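Gillow Launches a Little Drawer Cabinet for the Stuff That Never Has a Home

Prelthorpe, 20 Oct 2020

Hi everyone, Danish Mughal here from Gillow. We're a small storage company, and I write these releases myself, so please forgive the lack of fancy language. I have a new product to tell you about and I'm pretty excited!

It's called the Nigam, and it's a small cabinet with three stacked drawers and a flat lid. It goes on sale today in our Prelthorpe shop and through our friends at Zudier, who carry the rest of our desk range too. The price is $40.

The idea came out of my own workbench (which my wife calls "the pile"). I had hex keys in a mug, spare screws in a jar lid, tape under the phone charger, and a bag of picture hooks I bought three times over the years. I own big toolboxes. They live in the garage, and I'm not walking out to the garage for one picture hook. I wanted something I could keep within reach that looked nice enough to leave out when people come over.

So last July I started sketching, and we went through 11 versions before I was happy. The early ones were too tall. One had a lid with a curve to it, which looked great until I tried to put anything on top and it slid right off. The flat lid stayed after that. I keep my coffee on mine, and my tape measure when I remember to put it back.

We spent a long time on color as well. I wanted gray, everybody else in the shop wanted teal, and I lost. I've come around to it completely. It really pops against a dark wall, and you can find it in a messy room, which matters a lot in my house.
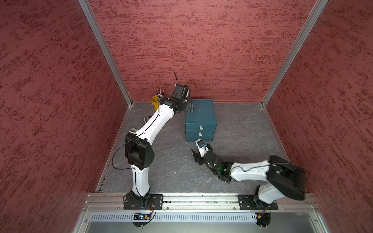
The Nigam in teal, with small beige handles on the drawers and a yellow cup of tools off to the left.

My own setup goes like this. Top drawer is for what I grab every day: pencils, a small tape measure, the good scissors. Middle drawer is screws and wall anchors, sorted into little envelopes with the size written on the front. Bottom drawer is batteries and all the cables I'm scared to throw away. Long thin tools I still like standing up in a cup next to the cabinet, where I can see the one I want. You may do it totally differently! One of our testers filled hers with embroidery thread, and another has tea bags in his, all three drawers, which is a lot of tea.

If you're setting one up for the first time, my advice is to dump everything out on the table and sort it before a single thing goes in a drawer. It took me most of an evening and I found 2 keys that don't open anything we own. I still have them. They're in the bottom drawer.

Each cabinet comes already put together, with a sheet of blank labels in the top drawer. Teal is the only color right now, but I'm still pushing for that gray, so if you're on my side please say so. We're also working on a wider one for paper and envelopes, and I'll send out a note when there's something to show.

Stores that would like to carry the Nigam can order in boxes of 7. Writers and bloggers who want to borrow one for a review can ask at the Prelthorpe shop and I'll get one out to you.

Media contact: Danish Mughal, Gillow, Prelthorpe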